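How to Run a Robot Laundry Demo for Visitors (Without Losing the Room)

Posted in: Open days, Cloth handling
Reading time: a cup of coffee

We do an open day at Dendstead every March, and for the last few years I've been the one standing next to the arm while it folds things. I've had good ones and I've had one where the arm held a sleeve in the air for most of the afternoon while I talked about torque to a group of ten-year-olds. So I finally wrote down how I set it up now, mostly for whoever gets the job next year, but a few people at other labs have asked too, so it may as well live on the site.

What you need

One arm with a two-finger gripper and a camera at the wrist
A table with a soft top (we use padding, see step 2)
Clothes, more than you think
A second screen facing the visitors
A stop button you can reach without looking
Tape for the floor
Water for yourself, you'll be talking for hours

Step 1. Pick your clothes a week ahead

Don't grab whatever's in the lost property box that morning. I did that once and got a raincoat. Slippery, stiff, and it had a drawstring that found its way into everything.

What you want is soft stuff with a bit of fuzz to it. Knits and fleece are great! The fingers get a good pinch and the fold stays where you put it. Thin silky things slide out, and jeans are so heavy at the waistband that the arm looks like it's struggling even when it's fine.

Go for bright colors. Black cloth is miserable on the wrist camera and it's dull for people at the back. Patterns are nice to have as well. A strip of trim or a stripe gives kids something to follow when the cloth starts moving, and they'll shout out where it went.

Step 2. Sort out the table

A bare hard table is where most of my early grasps went wrong. The fingertips come down, touch the surface, and either the arm faults or the fingers skate across. Padding fixes nearly all of that. Ours is a light gray mat that Bradari sell for workbenches, cut to size and held underneath with tape. Plain light gray is kind to the camera too.

Keep it clear of pens, badges and phones. Visitors put coffee on any flat surface, so I give them a little table of their own by the door.

Step 3. Set the speed lower than you'd like

Our arm will happily run at 100 percent and it looks fantastic for two minutes. Then somebody's toddler wanders up to the tape and your heart stops. I run at 17 percent while I'm explaining and bump it up a little once the group has settled behind the line. Slow is better for the talking anyway. You can say "now it's going to close the fingers" and have it happen right as you finish the sentence.

Tape your line on the floor well outside the arm's full reach, elbow included. Measure it with the arm stretched out, and do it the night before when you're not rushing.

Step 4. Warm up with a pinch test

Before the doors open (ours open at 10 a.m.) I run the same pick over and over. Drop the cloth, let it land however it lands, pick it up by the top, put it down again. We use the Gridico control software and it keeps a running tally of attempts, which was sitting at 1,937 when I shut it down this year. Of those, 147 were from that one day, so you can see how much of this job is practice!

If the pinch is too shallow you'll get the top layer only and it slips away on the lift. Too deep and the fingers jam against the mat. I start shallow and lower the approach a hair at a time until the cloth bunches up between the fingers instead of sliding out. Then I write the number on a sticky note, because I will forget it by lunch.

Step 5. Do the talk in short loops

I used to have a 20-slide presentation. Please don't. People drift in and out and they want to see the thing move. My loop now takes up to five minutes and goes like this: I hold up a piece of clothing, I scrunch it and toss it on the table, I ask the group where they would grab it, and then we watch where the arm goes. That question is the best part of the whole day. Adults say the collar. Kids say the middle. The arm quite often agrees with the kids.

After that I put the wrist camera up on the second screen and run the same pick again, slower. The close-up changes how people watch. 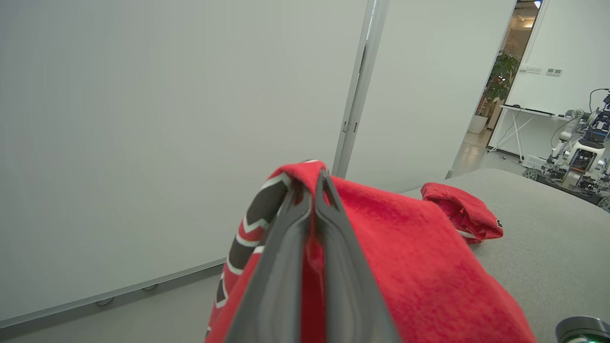

With the view up on the screen, give it a moment before you start talking again. Let them look. Somebody will ask how hard it's squeezing, and somebody else will ask if it could do that to a finger, and both of those are good questions to answer straight. I tell them the force limit we use and why there's tape on the floor.

Step 6. Have a plan for when it misses

It's going to miss. I just say "let's see what it does now" and let it try again. Two misses, I reset the cloth by hand (arm paused, hand on the stop button). Three, I swap to a different garment. One dad told me the misses were his favorite bit since he felt less bad about his own folding, and I've been stealing that line ever since.

If the software hangs, don't debug in front of a crowd. Restart it and take questions while it loads. Ours needs about as long as two questions from a teenager.

Step 7. Let people try something

We don't let visitors drive the arm. What we do have is a pair of kitchen tongs and a pile of towels. The challenge is to fold one using only the tongs, one hand behind your back. It is so much harder than it sounds, and there's a line for it all day. The Jaiswal kit has a handheld gripper you can borrow if your budget stretches to it, but the tongs were a couple of dollars and get more laughs.

Packing up

Park the arm before you power off. Wash the clothes, they've been handled by everybody. Peel the floor tape the same day or it leaves gum on the floor and you'll be hearing about it until summer. Save the settings file with the month in the name so you can find it next time.

Things I'd still like to fix: the second screen is too low for anyone behind the first row, and I need a better answer for "when can I buy one?"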